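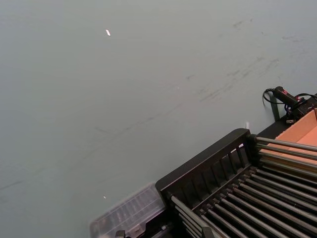

Bench Clearing Project, Final Report
Iqra Tarar and Tariq Yousafzai
February 13, 2018

Our task was to find a storage method for the small supplies on the shared bench. People used the dish rack as a catch-all, so tape and other loose items ended up in it. We asked 24 students where they look first for tape. Most said the rack - a few said the plastic box with the lid.

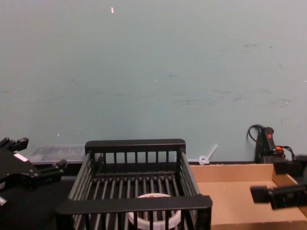
Why not keep using the rack?
The bars leave gaps, and small items slip through. It also has to be free for washed lab dishes.

We tried a plain cardboard box with no lid, placed next to the rack. Anything that was not a dish went in the box. Zubaida Bukhari checked the bench at the end of each session for two weeks and wrote down what was left in the rack.
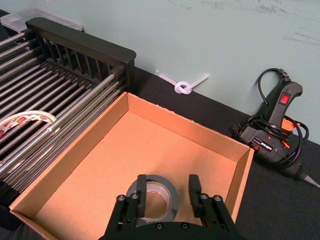 Figure 3. Roll of duct tape in the open cardboard box.

The box will stay on the bench until June.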